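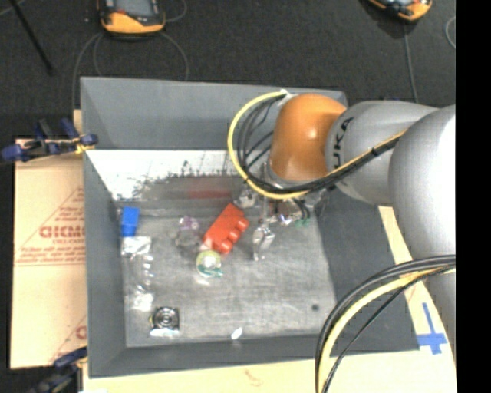
Stanitside Allotment Weather Log

README, last updated 2026-02-06

A table of daily weather readings from the Stanitside allotments, typed up from the notebooks kept in the shed. There are 3,485 rows, one per day, apart from the days when it was raining too hard for anyone to go and measure the rain.

What you get

readings.csv: the main table
notes.csv: remarks copied from the margins, spelling left alone
gauges.txt: which rain gauge was in use, and when

Columns in readings.csv

date: year, month, day
rain_mm: rainfall since the last reading
t_min, t_max: degrees Celsius
wind: a word, such as "calm", "brisk" or "fence"
gauge: Galteo or Tinda

"Fence" means the wind had moved one. We thought about turning the wind words into numbers and decided we would only be making numbers up.

Known problems

The Galteo gauge sat under a plum tree for its first 180 days. Rainfall for that stretch is low in summer and oddly lumpy in autumn. We have left it in and marked it with a q in the gauge column.

The Tinda gauge holds 50 mm and then overflows. Any reading of exactly 50 should be read as "at least 50, and the path was under water".

One June is missing altogether. The notebook was left on a compost heap and did what things on compost heaps do.

Temperatures before the first 3,000 rows were up were typed by one person and the rest by another, who rounds. Half degrees become rare after that point — please don't publish a paper on it.

Using the data

Open it in any spreadsheet. Check that your program hasn't turned the dates into American ones, then check again after saving. Blank cells mean no reading was taken. A zero means somebody looked and the gauge was dry.

Please don't use this to settle arguments about whether summers were better before. It has been tried, at length, by both sides.

Licence and thanks

Free to use for anything. If you quote it, call it the Stanitside Log, compiled by Ajayi. Corrections are welcome, especially from anyone who still has that June.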